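Burkow Service Club
Club Store > Event Gear > Stadell Portable Dance Floor

Stadell Portable Dance Floor (loan and rental)

Our dance floor is back from its winter checkup and ready for your next party! It came to us through a gift from Sombat Kongkaew, and it has been to nearly every club dinner ever since.

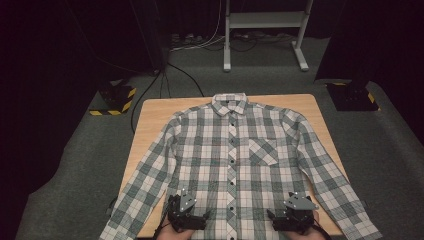
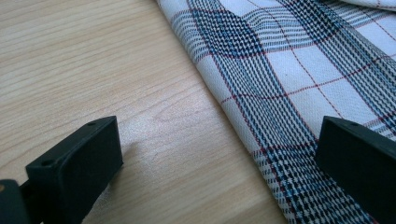
What you get

2 rolling carts of snap-together panels, edge ramps for all four sides, and a bag of spare locking pins. The panels click together with a quarter turn – such a nice sound once you get the hang of it. Four people can lay the whole floor before the band has finished its sound check.

Size and weight

Full floor: 30 feet by 30 feet
Total weight with carts: 2,167 pounds
Smaller layouts are fine (just leave panels on the cart)

Where it works

Ballrooms, school gyms, church halls and level patios. It even went down on the lawn at the Uduria anniversary gala, over a plywood base, and the swing dancers loved it. Please keep it out of the rain.

Booking

Member clubs borrow it free. Other groups pay a flat fee, and every dollar goes to the Kongkaew Scholarship, which took in $3,000 from floor rentals last season – thank you, dancers! February fills up early with Valentine dinners. Pickup is from 9 a.m. at the side door of the Burkow clubhouse, and you will need a truck with a lift gate.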